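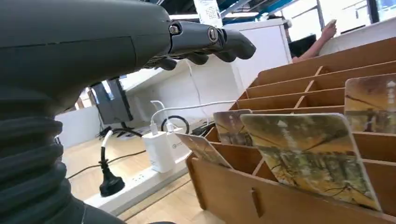 Motach : une main de robot faite à l'atelier, et des cartes d'hôtel à ranger

Brirnham, mai. L'atelier partagé de Brirnham présente Motach, bras à soufflet assemblé entre deux pannes de perceuse. Budget : 429 euros, café non compris. Sa mission, modeste, consiste à manier des cartes de chambre et à viser les cases d'un casier.

« On nous avait promis la voiture volante, on commence par la clé de l'hôtel », résume Drita Golob, à l'origine du projet. 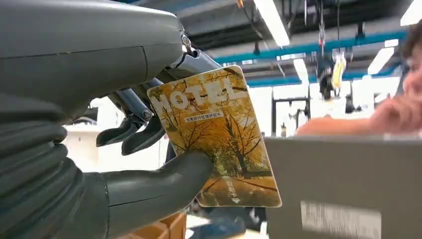
Motach, le pouce sur une carte marquée « HOTEL ».

Plans sur demande à l'atelier, auprès de Thabiso Engelbrecht, le matin de préférence.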